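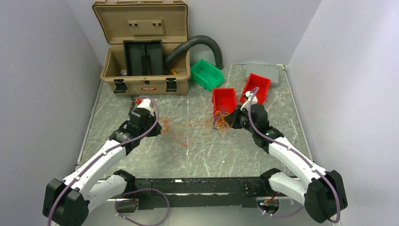 Startseite Anleitungen Ersatzteile Händler Kontakt

4 Wandregal Vukivo montieren

4.1 Vorbereitung

Das Regal trägt je Boden 20 kg, wenn es in Beton oder Vollziegel verankert ist. Bei Gipskarton gelten die Angaben in Abschnitt 6. Prüfen Sie vor dem Bohren mit einem Leitungssucher, ob Strom- oder Wasserleitungen in der Wand verlaufen.

VORSICHT: Bohren Sie nie senkrecht über oder unter Steckdosen und Schaltern.

1. Unterkante der linken Schiene anzeichnen. Über einer Arbeitsplatte mindestens 300 mm Abstand lassen.
2. Schiene anhalten, mit der Wasserwaage ausrichten und alle vier Löcher markieren.
3. Löcher 8 mm stark und 90 mm tief bohren, Bohrmehl absaugen.
4. Dübel bündig einsetzen.

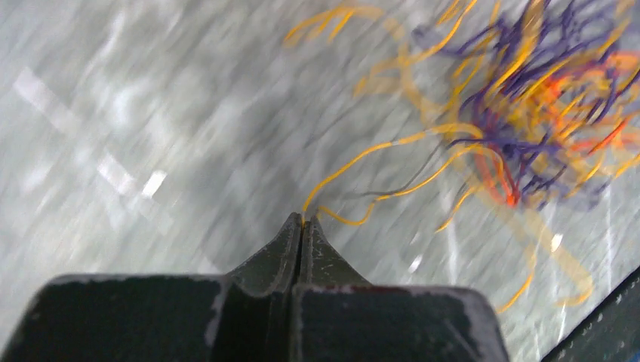 5. Schrauben zuerst nur handfest eindrehen – die Schiene muss sich noch leicht verschieben lassen.
6. Rechte Schiene ebenso anbringen. Beide Oberkanten müssen auf gleicher Höhe liegen.
7. Alle Schrauben festziehen, von oben nach unten.

Hinweis: Bei Altbauwänden mit über 30 mm Putz längere Schrauben verwenden (Beutel C, nicht im Lieferumfang der Ausführung Mamura).

4.2 Böden einhängen

1. Träger schräg von oben in die Schiene setzen und nach unten drücken, bis sie einrasten.
2. Boden auflegen. Die gefaste Kante zeigt nach vorn. 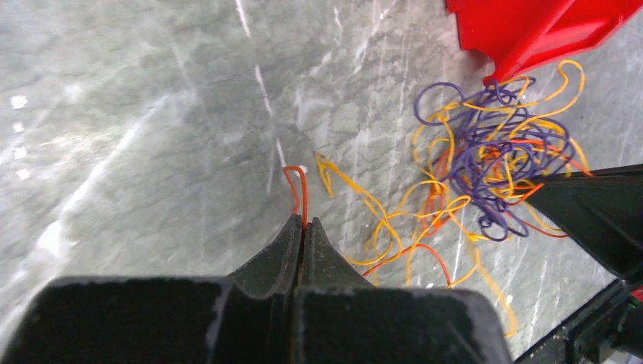
3. Boden von unten mit je zwei kurzen Schrauben sichern. Keinen Akkuschrauber verwenden, das Gewinde im Boden reißt sonst aus.
4. Nach dem ersten Beladen die Wandschrauben noch einmal nachziehen.

Weiter mit Abschnitt 5: Seitenteile und Rückwand

Thepsuriya Möbelbeschläge – Redaktion: Decha Chantharasri – Stand 20.12.2025 – Nach oben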